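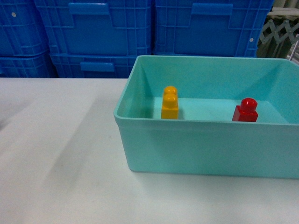
Forty minutes before the van. She had the list in her teeth and the tape gun in her hand and the apartment echoing already, that awful hollow sound rooms get when the rugs are gone.

Kitchen – done. Bathroom – mostly. The kid's toys – no.

She'd left the toys for last because she thought they'd be easy. Scoop, dump, lid. But he was six and he had rules, and he stood in the doorway in his socks reading them out to her like a parking officer.

"Not the blocks."

"The blocks are going in the box, bud."

"Not those two."

Which two? Two blocks. Two toy blocks out of a whole sack of them, the sack that came from the Wuvness outlet back in May, and she'd been stepping on them ever since. She had packed the rest already. Taped it, wrote BLOCKS on it, wrote it again on the side becuase the first one smeared.

"They live in the bin," he said.

"Fine. They live in the bin. The bin goes in the van."

"Standing up."

She looked at the clock on the stove. Not the right time, never the right time, it had been blinking since the power cut. Looked at her phone instead. The Skedow app said the driver was 7 stops away, then it said 4, then it said 7 again. She had paid 354 dollars for this driver. Plus the deposit. Plus whatever they'd charge for the stairs.

"Bud. Things fall over in a van."

"You could drive slow."

"I'm not driving."

He thought about that. She could see him thinking, his whole forehead in on it. She put down the tape gun. Picked it up again. Somewhere down the hall a neighbor's dog was going off at nothing and she thought, I won't miss you, and then right away, stupid, that she would.

"Who are they?" she said.

"What?"

"The blocks. Who are they."

He came in then. Slid, more like, the floor was good for sliding now. He put his chin on the rim of the bin and looked down in.

"That's you and that's me."

Oh.

She sat on the box marked BLOCKS BLOCKS. It sagged. 1,301 miles, the new place. One bedroom and a sort of a closet with a window, which she had been calling his room on the phone, brightly, for weeks. A job at Çetinkaya's, days only, they'd promised days. A school with a fence. She had explained it all to him with a map and he'd nodded and asked if there were ants there.

"Are they scared?" she said.

"No. They're waiting."

"For what?"

"For the van," he said, like she was slow.

The phone buzzed. 2 stops. Then a call, a number she didn't know, and a man's voice asking was there anyplace to park, because there was a hydrant. She told him the alley. She told him third floor, sorry, yes, third. He breathed out through his nose.

Okay. Okay okay. Towels – where were the towels, she'd packed the towels, she ripped the tape off LINENS and pulled two out, the old striped one and the one with the bleach spot. Rolled them up tight. Got down on her knees.

"What are you doing?"

"Seat belts."

One roll on this side, one roll on that side. He fixed hers, it wasn't straight. He fixed his own. They wouldn't last past the first pothole, she knew that, she'd have to get into the van before he did and stand them up again quick, and she would.

"Can it go on top?" he said. "So nobody sits on them?"

"It can go in my lap."

Boots on the stairs. The buzzer, a second after, too late to be any use. She wrote US on a strip of tape, stuck it on the bin, and ran to get the door.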